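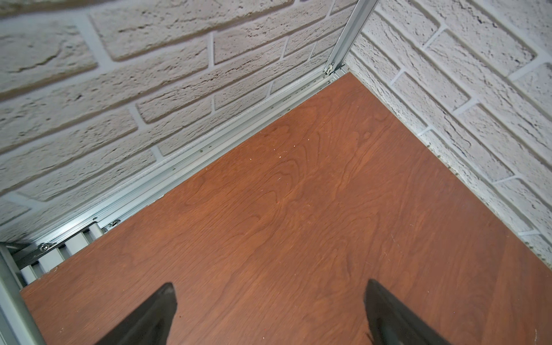 Workshop > Notebook > Props and surfaces > Corner set

2024-11-20

Corner set, board and walls. Writing this up before I forget which decisions were mine and which I can blame on Severin.

The board goes in today, reddish-brown side up. I spent longer than I will admit choosing which way the grain should run. It has those big looping cathedral figures, and wherever you start looking you end up following one of the long wavy lines toward the corner. Theresia says it looks like a map of somewhere with bad roads. I like it. Gilberto wanted plain gray. Gilberto always wants plain gray.

Finish: two coats, rubbed back between them. The second coat went on in the main room, where the bench saw lives, which was a mistake I have now made in three different workshops. Dust specks. Most wiped off with a tack cloth. There are still a few pale ones up toward the middle, and I have stopped getting up to deal with them, as every trip with the cloth brings at least one new speck along for the ride.

Walls: the white brick pattern won over the smooth white. Running bond, off-white faces, light gray joints. From standing height it does a decent job of being old masonry, all pits and chipped ridges. Up close it is trying a bit too hard, but then so was the brewery in Tromthorpe where Mathias got the idea.

Notes on fitting, for whoever moves it next:

Stand the walls first, then bring the board in to meet them. I did it the other way round and had to take everything out again. The board wants to be pushed into the far corner and then along the right-hand wall. Do not lean on the wall while doing this. It looks like brick. It has the temperament of a cracker.

The rail goes beside the board on the left. Fuchs sent it 4 mm over length and I took the extra off with a file, having lent the good hacksaw to Andri, who believes lending is a form of inheritance.

Rough texture holds dirt. A damp sponge smears it into the joints, so use the soft brush, dry, top course down. Brushing took me 22 minutes, including the part where I went looking for the brush.

Joints at the corner: the courses on the two walls should line up where they meet. I checked mine with a strip of masking tape and was satisfied. Severin checked with a square and was less so. We have agreed to differ, meaning he will redo it while I am at lunch.

Cost so far is 2,470, walls and board together, and Mathias has asked whether that was for real bricks. Killov quoted less for the panels but wanted the whole of November to deliver them – I can wait for a lot of things, but I have met Killov's idea of a month.

Still to do:
– second tin of finish, same batch if they have it
– felt under the board, the thin kind
– ask Roverow whether the offcuts can be returned (they can't, but ask)
– get hacksaw back from Andri

Later: Theresia put her coffee down on the board. No ring. Either the finish has cured or she has better luck than I do. Coaster added to the list anyway.

Recent entries
Sanding disks, a ranking
Gray samples for Gilberto
Why the glue cupboard is locked
Shelf brackets, second attempt

Contact | Copyright the workshop | Back to top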